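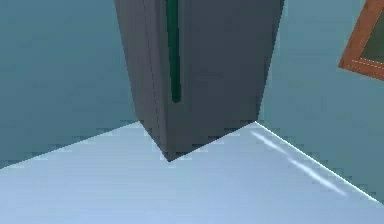

Fridge in a corner alcove: how much clearance, and does it matter with front venting?

Kitchens and Appliances > Refrigeration > Installation
18 replies

gasket_rat
Posted 6 October 2023

Planning a kitchen and the refrigerator has to go in the corner. Wall on the hinge side, wall behind. The unit is a Tuslow bottom freezer, condenser under the cabinet, fan forced, intake and exhaust both through the toe grille. The manual asks for 1 inch at the back and 1/2 inch at the sides. The cabinet installer says I can ignore both because "it breathes out the front." I would like to keep the half inch for a filler strip.

Two questions. Does side clearance do anything on a front-vented unit? And has anyone measured the difference in power use?

ohmslaw_dan
Yes to the first. Look for a condenser loop in the side walls. Many models with a bottom condenser still run part of the hot gas line up the sides or around the door opening to stop sweating. Put your palm on the side panel after a long run. If it is warm, the side is giving off heat and it needs air.

pantry_north
The installer is half right. The bulk of the heat goes out the grille. The side loop is a small part of the total.

ohmslaw_dan
Small part in a 68 degree room. In an 85 degree kitchen with the oven on it is a bigger part. The manual number is a minimum and it was set with a reason behind it.

gasket_rat
Checked at the store with the floor model plugged in. Sides slightly warm toward the front edge, cool toward the back. So there is a loop of some kind.

coldchain47
You are all talking about heat and the real problem in a corner is the door. Measure the swing. With the wall on the hinge side, most doors stop at 90 degrees or a little less, and the crisper drawers will not come out past the door bins. A half inch does not fix that. You need 3 to 4 inches on the hinge side, depending on handle depth, or you need to reverse the door.

gasket_rat
Door is reversible per the manual. If I reverse it, it opens toward the wall and I have to walk around it to get to the counter.

coldchain47
Then take the 3 inches and put a pull-out for sheet pans in it. Or a plain filler panel. Clearance question goes away too.

millwork_b
I build these enclosures. Filler on the wall side is standard. Scribe it to the wall, do not trust the corner to be square. I had one last December where the back wall was out by 3/4 inch over the depth of the fridge. Cabinet was drawn to the tape measure at the front. Unit went in 20 inches and stopped. Measure at the front, the middle and the back, and at three heights.

pantry_north
On power use, I did log mine. Gagnon top freezer, 400 watt circuit meter, same settings, two periods of two weeks. First period pushed tight to the wall on one side and the back. Second period pulled out to the manual clearances. The difference was 4 percent. Kitchen temperature was not controlled, so treat it as a loose result.

ohmslaw_dan
4 percent with an uncontrolled room is inside the noise. What was the average room temperature in each period?

pantry_north
I did not log it. The second period was later in the fall, so likely cooler. I said it was loose.

ohmslaw_dan
Then it could be zero from the clearance. I would not build a kitchen on it either way.

pantry_north
Agreed, and I am not telling anyone to. He asked if anyone had measured. I measured.

Vent_Stack
Does yours have a coil on the back or underneath? A top freezer with a rear coil would show more than 4 percent if you really blocked it.

pantry_north
Underneath, with a fan. Cardboard baffle at the back, which was missing two screws when I bought the unit. That baffle matters more than the wall gap. Without it the fan pulls air back around the compressor and skips the coil. Check that it is there and seated.

gasket_rat
Good point, will check. Does anyone know if the Tuslow baffle is cardboard or plastic? The parts diagram is unreadable.

Vent_Stack
Cardboard on the older ones. Part was 18 dollars when I replaced it. No idea on the current line.

hinge_pin
Disagree with the whole pull-out idea. A 3 inch pull-out next to a wall is a dust trap and the slides are junk. I paid 300 for a Jonach one and the bottom slide bent in the first year. Fixed filler, paint it, done.

coldchain47
You overloaded it. Those are rated for sheet pans and cutting boards.

hinge_pin
It had sheet pans and cutting boards in it.

millwork_b
Both happen. If you do a pull-out that narrow, mount it on top and bottom slides. Bottom only will rack every time.

gasket_rat
Revised plan. 3 1/2 inch fixed filler on the wall side, scribed. 1 inch at the back. 1/2 inch on the cabinet side with no trim strip over the gap. Vudivell water box recessed in the wall so the valve does not eat the back clearance. Priced the whole alcove including panels at 1653.

ohmslaw_dan
That works. Leave the top open or put a slot in the panel above. Warm air from the sides needs an exit.

millwork_b
Set the level before you scribe the filler. Front feet a quarter turn higher than the back so the door closes by itself. If you level afterward, the reveal at the filler will be tapered and you will see it every day.

gasket_rat
Noted. Floor runs downhill toward the corner, so the back feet may need a shim. Will post measurements when the drywall is finished.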